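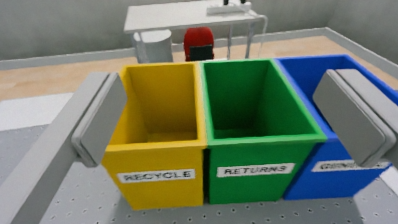
Sorting the post by robot arm: tips from a build that was meant to take a weekend

Start with the bins and leave the arm in its corner until they are right. We spent most of April at the Gronach workshop tuning motion on the Ullen bench and gave the bins no thought at all, which is how we came to own a very graceful machine for knocking over plastic tubs. Push them together in a tight row, yellow for RECYCLE and green for RETURNS with the blue one on the end, and put every label on the side facing the gripper. If the wrist camera can read them, so can whoever is standing there at nine at night wondering what went wrong.

Stick the labels low. Anything near the rim ends up behind a finger pad at the moment you want to read it.

Open the gripper wider than you think polite. Ours is set to open fully before each approach and it costs us 17 seconds over a full tray of post. I can live with that. I make tea.

Use a mat. Paper slides on a bare tabletop and so does everything you put paper in. A dark mat also helps the camera find pale things, though it shows every crumb, and you will learn a lot about your fellow members' biscuits.
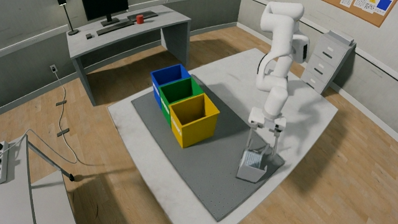 Fingers down over the paper tray, bins at the other end of the mat.

Keep the pick-up tray and the bins well apart. The Leveo script (version 53, and please don't ask about the other 52) lifts, swings and drops, and it needs elbow room for the swing. Tape the corners of the mat while you're at it.

Run the whole thing in simulation first. Jin, the planner we use, is free and bad-tempered, but a virtual bin picks itself up again when you press reset. Ours took 1553 resets. Do all your showing off at this stage.
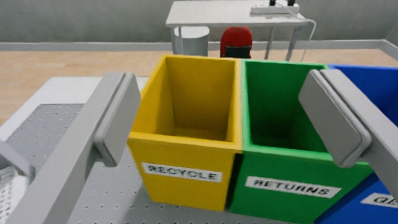 Then change one thing at a time. Move the bins or move the arm, never both on the same evening, and write down where they were before you touched them. A strip of masking tape with a pencil mark does the job - so does a phone snap, if you can find it again among the ones of your lunch.

Empty the bins between runs. A heap of old envelopes in the bottom will make a poor drop look like a good one.

Last updated 28 Jun 2018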